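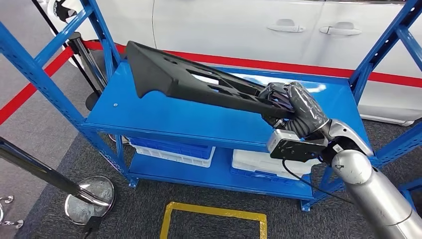
**grasum_gal:** Is it worth paying for the trim parts from the dealer? They want $59 for a little plastic piece on my Zarus and I about choked. The junkyard in Stostton has a whole row of these cars!

**khoury46:** Junkyard, every time. I've bought black trim there for years and never paid over $30.

**Wiremu Ormsby:** Gotta disagree. Old clips get brittle in the cold. I broke two in February putting a used piece back on.

**khoury46:** So buy new clips (they're cheap) and warm the part up inside first.

**grasum_gal:** Ok, going to Stostton then. Do they let you bring your own tools?

**khoury46:** Yep, just no jacks.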